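Reading time: 2 minutes

Keeping the Ukley bus on the road

The Willville Rural Transport Partnership has run the Ukley service for eight years. Its operations manager spoke to us ahead of the timetable review in February.

The manager described the past year as steady. The service carried 2,204 passengers, most of them travelling to the surgery or the market at Klinhom. "The morning run is well used," the manager said. "The last return is not, and we must ask whether it leaves at the right time."

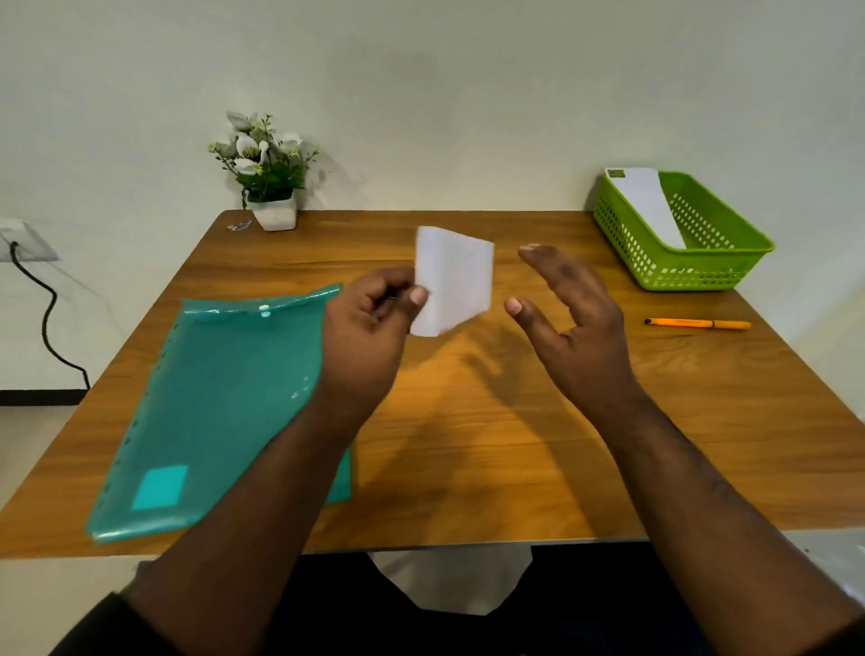

Fares will remain unchanged until the review is complete. The manager confirmed that residents over 70 will continue to travel free on the Plikum loop. Printed timetables are also to be kept. "A folded sheet of white paper, held in the hand, is still how many of our passengers plan a journey," the manager said. "We have no intention of moving everything online."

Asked about the stop at Ukley church, the manager accepted that the present shelter was inadequate. "We have applied for permission to replace it. The parish has been helpful, but the road is narrow and the highways office has raised questions about the kerb."

Written responses to the review may be handed to any driver or left at the Willville office.

Comments (3)

Please keep the last bus. I finish work at 6.

Is the Plikum loop stopping at the school again?

Shelter leaks at both ends, has done for years.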